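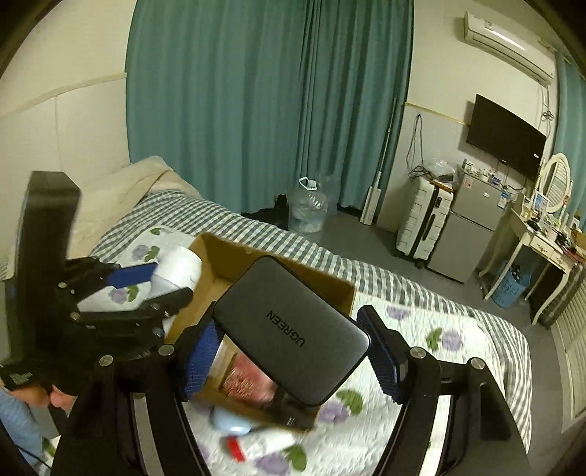

A follower asked last night whether it makes sense to pack a box on the bed at all, with a perfectly good floor two steps away. Fair question. My answer is my back. I did the last move on the floor and paid for it until February.

So, packing thread. 11/01/2021, first box of the bedroom.

1/ I leave the quilt on while I pack. White with purple flowers, and you can see small things against it. On the gray check sheet underneath, anything dark gets lost.

2/ The gray UGREEN thing goes in the small electronics box. Cables go with the device they belong to. Last time I put every cable I own in one bag and spent an evening in Skanville trying them one after another.

3/ Brown cardboard box, not a new one. The walls lean and the flaps have given up. It will do for light stuff. Books go in the Grerport crates, which I rented for 30 days.

4/ Crates are 90 for the set, delivered and picked up. New boxes and tape came to more than that last time, and then I had to get rid of the boxes.

5/ Soft things are packing material. Tissue, socks, pillowcases. I have not bought bubble wrap for this move and I don't plan to.

6/ Somebody asked about snacks and other packages in with the electronics. If it is sealed and light, it can go in. Nothing with liquid. Shampoo travels in the bathroom bucket with the lid on.

7/ Order for each box: flat and firm at the bottom, odd shapes in the middle, soft on top. Then I lift one corner. If something slides, it needs another pillowcase.

8/ Labels go on two sides and never on the top, where the next box covers them. I write the room first and then three words for what is inside. "Bedroom – chargers, tissue, misc" is plenty.

9/ The Ellitness mat and the weights are not getting boxed. The mat rolls up and rides in the back seat. The weights go on the floor of the car, one at a time. Learned that with a box that lost its bottom on the stairs.

10/ The mover I booked is Eren. They quoted for 200 miles and the insurance covers up to 3,000. I took photos of the desk and the lamp for that. The bedroom boxes I am driving over myself.

11/ Sheets and quilt come off the bed last. They go in one big bag with a towel and a set of pajamas, and that bag gets opened first at the other end. Bed made before any kitchen box is touched.

12/ Reply to a few of you – yes, I reuse tape if it still sticks. No, I don't keep a spreadsheet. There is a notepad on the dresser with box numbers and it has worked for two moves.

13/ Closet is next. If anyone has a good way to move hangers without them knotting together, post it under this one.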